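From: Bjarke Lauritsen
To: floor-automation list
Date: 2025-09-13
Subject: Re: Panel checks at Halliday -- what happens to the bench people?

Huguette Moulin wrote:

> We have been told the Durbridge building gets the same two-arm cells
> as Halliday, starting in January. Our panel check bench has 5 people
> on it now. Management says no one loses a job, but they said it in one
> sentence and moved on. I would like to hear from someone who has
> lived with the cells. What do your bench people do all day? Who gets
> called when an arm stops? Did the pay grade change? And is it true
> that you went back to checking some of the work by hand?
>
> Huguette

Huguette,

I'll take your questions in order. Keep in mind I'm a shift lead at Halliday and don't speak for the company. Sylvain Lebrun is on this list too and can correct me on the maintenance side.

What the bench people do all day. Before the cells, a panel check was one person with a box in front of them and a printed sheet. Push each button, flip each switch, run the sliders end to end, turn the dial through its positions, pull and reseat the plugs, sign. A good checker could do it while talking. Most of the sore wrists we had came from the dials and the plugs.

Now the arms do the buttons, switches and sliders. Three of our former checkers load and unload and watch the results on the screen. One moved to incoming parts because she asked to. One, Ashraf Bennani, teaches the arms new panels. He guides them through each motion by hand controls, over and over, until the motion holds up. That job did not exist before, and he had no background in it. He had eleven years of knowing what a bad switch feels like, and that turned out to be the part the vendor could not supply.

Who gets called. For the first months it was Tonent, the integrator, by phone. Slow. Now the person at the cell is allowed to clear the simple stops, and anything with a cable caught or a part dropped goes to Sylvain's group. Get that written down before you start. We had a stretch where operators were clearing stops that they were not trained for, and it only came up when someone got a pinched finger. Nothing serious, but it should have been on paper from day one.

Pay grade. The loaders stayed where they were. Ashraf went up one grade, after asking for it for most of a year. Agathe Guérin from the works council pushed that through, and she says she is willing to talk to your people. My own opinion is that the loaders should have moved too. They are responsible for a machine now and they sign for what it did. We lost that argument, and I would raise it early at Durbridge while there is still something to bargain with.

Checking by hand. Yes, it's true. In the first production run on the cell we put through 1821 panels, and when we sampled the ones it had passed, we found loose plugs the arms had missed. The cell could tell that a plug was in the socket. It could not tell that it was only mostly in. So plugs went back to people. A checker tugs every one before the panel leaves. The plan is to hand it over to the arms again when Ashraf has enough good runs. The target he was given is 4000 and he stands at 820, so I would not hold my breath.

For practice he doesn't use customer panels. He has a training box with the usual controls on it in one place, and he changes the starting state between runs. I'm putting in a picture so your bench can see what the work looks like from the arms' side.
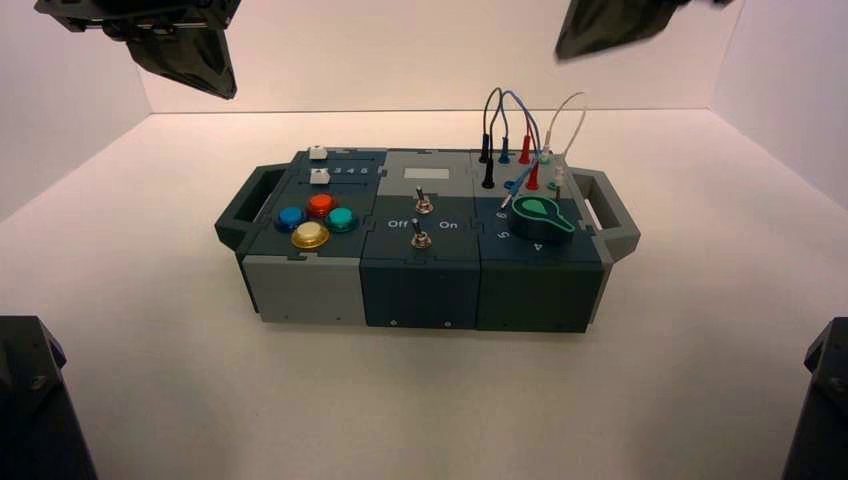 Training box in the cell, one blue plug out of its socket.

The cables are the hard part. Buttons are easy, toggles are fairly easy, and the dial took him a while. With the plugs, the wires stand up in loops, and to get at one plug you have to go past the others. A person moves a wire out of the way with the back of a finger and doesn't think about it. Every one of those little habits has to be shown, and it's tiring work. Ashraf does two hours and then swaps to something else. His first schedule had him at it a full shift, and he made more bad runs than good ones after lunch.

Two other things you didn't ask. The bench used to be where new hires learned the product, and we lost that without noticing. We now put every new hire on plug checks for their first weeks. Also, it is quieter and people talk less. The loaders stand farther apart than they did at the bench. A couple of them like it and one really doesn't. I have no fix for that beyond rotating people, so we rotate.

If your group wants to come and see a shift, send me some dates. Hovora sent four people in the spring and the most useful part was the hour they spent with the loaders, with me out of the room.

Bjarke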